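Startseite Forum Werkstatt Projekte Mitglieder Anmelden
Forum durchsuchen ... Suchbegriff eingeben

Flaschen umsetzen mit Roboterarm in der Gemeinschaftswerkstatt – lohnt das?

kellerfräse
Moin zusammen. In unserer Werkstatt (Brokitz, Hinterhaus) wollen zwei Leute den Arm, der seit Januar auf dem langen Tisch montiert werden soll, fürs Flaschenhandling nehmen. Flasche aus der Kiste, in die Schale stellen, nächste. Die Kasse soll 300 Euro für Greifer und Kleinteile beisteuern. Ich bin dagegen, lasse mich aber gern überzeugen. Bisher gibt es nur die Simulation, und in der klappt bekanntlich alles.

Martim Moreira
Einer der zwei bin ich. Die Simulation ist dafür da, dass wir nicht blind Geld ausgeben. 1744 Griffe durchgerechnet, davon 1081 sauber abgestellt. Der Rest ist meistens beim Herausziehen aus der Kiste hängen geblieben. Die Zahlen habe ich nicht geschönt.

kellerfräse
Dann rechne das mal auf einen Abend um. Da steht einer daneben und räumt auf, was der Arm umwirft. Derselbe eine könnte die Flaschen auch von Hand umstellen und wäre vor dem Arm fertig.

ohmsche_last
Welche Reibwerte hast du für das Glas genommen? Bei meinem Flandix-Greifer war die Simulation tadellos und real ist mir alles durchgerutscht. Feuchtes Glas ist noch mal eine andere Nummer, das modelliert kaum jemand.

Martim Moreira
Reibung war konstant, ja. Feuchte Flaschen sind nicht drin. Die nächsten Läufe mache ich mit gestreuten Werten.

Tischkante7
Ich verstehe nicht, warum ihr euch am Greifer festbeißt. Das größere Problem ist die Position der Kiste. Bei uns kam jeder mal an den Tisch, stellte seine Kaffeetasse ab und schob dabei alles einen Finger breit zur Seite. Danach hat der Arm sieben Mal neben die Öffnung gegriffen, bevor es jemand gemerkt hat.

Martim Moreira
Dafür sind Anschläge vorgesehen, drei um die Kiste und zwei an der Schale. Die kommen aus dem Drucker und werden auf den Tisch geschraubt. Stand von gestern, 23 Uhr, Greifer über dem Flaschenhals:

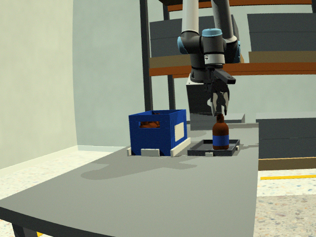

Antworten ab Seite 2

ohmsche_last
Die Anschläge gefallen mir, der lange schräge zwischen Kiste und Schale besonders. Aber du greifst von oben am Hals, und der ist kurz. Wenn die Finger nur ein kleines Stück Glas erwischen, pendelt dir die Flasche beim Verfahren. Schon mal über längere Finger mit Gummi nachgedacht?

kellerfräse
Schöne Grafik, ändert an meiner Meinung wenig. Die Schale hat niedrige Wände, da hält nichts eine Flasche, die schräg abgesetzt wird. Und in der Kiste stecken die anderen dicht beieinander, nehme ich an? Dann möchte ich sehen, wie der Greifer da mit beiden Fingern hineinkommt.

Martim Moreira
Genau da liegen die meisten Fehlversuche, das habe ich oben geschrieben. Längere Finger probiere ich aus. Höhere Wände an der Schale wären kein Aufwand.

Tischkante7
Höhere Wände und du stößt mit dem Greifer an, sobald die Flasche zum Rand hin steht. Lass die Schale, wie sie ist, und mach lieber einen Einsatz mit Mulden.

Aguiar_Nord
Gegenmeinung zu kellerfräse: Ein Gemeinschaftsprojekt muss sich nicht rechnen. An unserem Arm haben mehr Leute Kinematik gelernt als in jedem Kurs. Ob der am Ende Flaschen stellt oder Klötzchen, ist doch egal.

kellerfräse
Dann soll es auch so im Antrag stehen. Da steht aber „Arbeitserleichterung beim Abfüllen“. Für ein Lernprojekt hätte ich vermutlich zugestimmt, für eine Erleichterung, die zwei Leute beschäftigt, eben nicht.

Martim Moreira
Den Satz hat Brillivum aus dem alten Antrag übernommen, den kann man ändern. Vorschlag: Ich lasse die Läufe mit gestreuter Reibung und verschobener Kiste rechnen und stelle die Fehlversuche hier ein. Geld gibt es erst danach.

ohmsche_last
Bitte mit einer Variante, in der die Kiste nur halb voll ist. Da kippen die Flaschen schon beim Anfahren.

kellerfräse
Damit kann ich leben. Ich stimme trotzdem erst ab, wenn der echte Arm eine echte Flasche hingestellt hat, und zwar eine nasse.

Kontakt Impressum Datenschutz © Werkstattforum Brokitz Nach oben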